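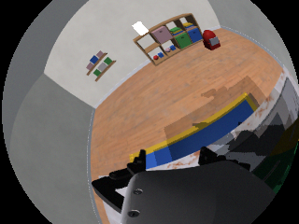 Counting demonstrations is a poor way to measure a demonstration set

Delwyn Lowther

Most reports on teleoperated data open with a count. A group collected 400 demonstrations of a tidying task, or 2,899 across several tasks, and the reader is expected to form an opinion of the policy from that figure. I have written such reports myself. I now think the count should move to an appendix, and that the first page should say who was driving, what they could see, and how much of the session was thrown away.

Take the view first. An operator working in a simulated playroom through a wrist camera with a fisheye lens sees a bent room. Walls curve, a cubby shelf leans, and the gripper and arm casing take up the bottom of the picture. People adapt to this quickly, but they adapt differently. One operator learns to judge reach from the gap between the fingertips and the near edge of a mat. Another opens a second, external view and steers by that. Both produce successful episodes, and both go into the same folder. The policy is then trained on the wrist view alone, and half of what it is asked to imitate was decided using information it never receives.

On the Hustitz project we had this exact problem. Our review of 18 sessions found that three operators had kept the external view open throughout. Their episodes were the fastest and the smoothest, and by every filter we had they were the best data in the set. When we retrained without them, the policy hesitated less before grasping. I do not claim this generalizes to every task. It was enough to make us lock the display, so that the operator sees what the policy will see.

The usual objection is that this makes collection slower. It does. Operators search more, overshoot, back off and try again. I would keep those episodes. A policy that has only been shown clean approaches has no example of what to do after a bad one, and a wide lens on a moving wrist gives it plenty of chances to make a bad one.

Hand guiding is often proposed as the cure. With a physical arm I like it for contact work, where the person can feel the part seat. It has its own leak, though: the person standing beside the arm uses their own eyes, and sometimes their body is in the camera image as well. The Navdale cell solved the second half of this by replaying each guided path with the person out of view and recording only the replay. The first half remains. Remote control with a restricted display is the only method I know that closes it – at the cost of touch.

My colleagues at Pelletier argue that scale takes care of all this, and that a large enough mixture averages out individual habits. For independent errors, perhaps. Operator habits are not independent. People trained by the same lead pick up the same shortcuts, and a shortcut repeated through a whole set looks to the learner like part of the task.

What I would ask for is modest. Log the display configuration with each episode. Record an operator code. Report the discard rate and the rule used to discard. The Hornel logging format has room for all of it in the header, and in most of the files I have opened those fields are blank.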